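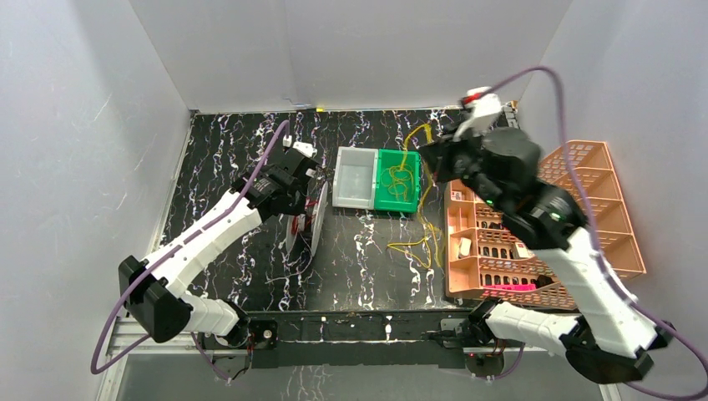 Sterndale Creek litter survey - final report
Teresa Hanrahan, Year 10 Geography

Aim
To find out where the litter in Sterndale Creek comes from and if the new bins at the footbridge made any difference.

Method
Walked the same 300 m of bank four times in October. Picked up everything bigger than a bottle cap. Sorted it at school, wrote it in the tally book. Gloves on the whole time. Second walk was cut short by rain so we finished it the next arvo - probably should of started again.

Results
3,379 pieces all up. Soft plastic was the biggest group by far. 603 cigarette butts, mostly near the car park. 249 drink containers, nearly all downstream of the oval. Hardly any glass, which suprised me. Graph is on the last page, colours printed a bit grey sorry.

Discussion
The stormwater drain is the main problem I reckon. Upstream of it the bank was pretty clean, downstream was a mess, worst after rain. Bins at the footbridge were full both times I looked, so people do use them, but they don't help with stuff washing in from the street. A net over the drain would. Council would have to empty it.

Problems
No count from before the bins went in, so can't really compare. Different people sorting = different ideas of what counts as one piece. Torn bags especially.

Next time
Start earlier. Weigh it as well as counting. Do a dry month.

Comments (3)

Kirsten Overgaard: Good work Teresa. Did you count the foam bits seperately?

Teresa Hanrahan: no, they went in with soft plastic

creekside_mum: That drain has been like it for years. Send this to the council!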